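Hưng La on Sauce, Supper and the Long Way Round

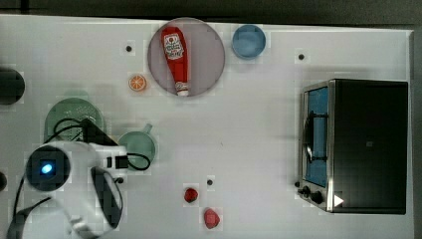
A plate and a bottle of ketchup on a white table.

Hưng La has been running the Saturday supper at Stolla for 11 years, and he still gets asked the same thing at the door. "People want to know what's in the tomato sauce," he tells me, laughing, over his second pot of tea (he poured me one too, and kept it topped up the whole afternoon). "And I tell them, it's my aunt's, go ask her!"

He learned to cook late, in a rented room with two burners, and he talks about those days so fondly that I let my coffee cake sit and just listened. "I grew up putting ketchup on rice. I still do. My aunt pretended she didn't see."

The suppers feed 100 people on a good night, mostly neighbors, and in April he plans to add a lunch. Is he nervous? "Oh, sure. The first time I made soup for a crowd I forgot the salt, the whole pot, and they ate it anyway and asked when the next one was."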